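Let People Keep Their Small Libraries

Oct 22, 2021

26 shares | 3 comments

The town of Plander is going to decide next month whether to close its two branch libraries and move everything into the new building on Neves Road. I live four blocks from one of the branches, so I have a stake in this. I still think the plan is wrong on its own terms, and I'd think so if I lived across from the new building.

The case for closing is easy to state. The branches are old. The one on Brornel Street has a roof that leaks over the large-print shelves, and it is open only three afternoons a week. The new building has parking, long hours and nearly 2,000 square feet set aside for children. One good library costs less to run than one good library and two poor ones. I accept all of that.

What the plan leaves out is how people get there. Neves Road is on the far side of the highway. The bus goes by once an hour and stops running at six. A ten-year-old can walk to Brornel Street after school. The same kid can't walk to Neves Road, and no parent I know would let them try. The consultants' report counts this as "a modest change in travel time." It is modest if you have a car and someone free to drive it.

The report also counts visits in a way I don't trust. It says the branch gets 50 visitors on a day when it's open, and calls that low. The place is open for four hours and has one room. Cut the hours of any business to twelve a week and then complain that the customers went away. The town cut the hours in the first place, and now the small numbers are the reason to close the doors. 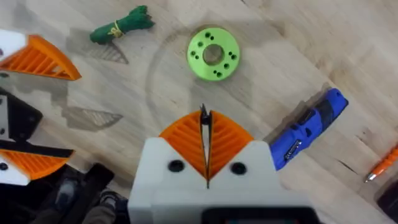
I would also ask what the savings are for. The town says the money would go to databases and e-books through Nustska, the online catalog we switched to last year. I use Nustska. It works well enough when it doesn't log me out. But the people I see at the branch in the afternoon are there to print a form, to read the paper, or to sit somewhere heated that doesn't charge for coffee. You can't do any of those through a catalog.

Some of my neighbors want both branches kept just as they are, and I don't agree with them either. The other branch is a short walk from the new building, and I can't make an argument for it. Close that one. Fix the roof on Brornel Street and open it every weekday from two to six. Drop the reference shelves, which are years out of date, and put in more tables.

A petition with 300 names went to the town last week. Mine is on it, though I crossed out the line about saving both buildings before I signed. The public hearing is at seven in the evening, an hour after the last bus. If you can give someone a ride, please do.

3 comments | Share this | Print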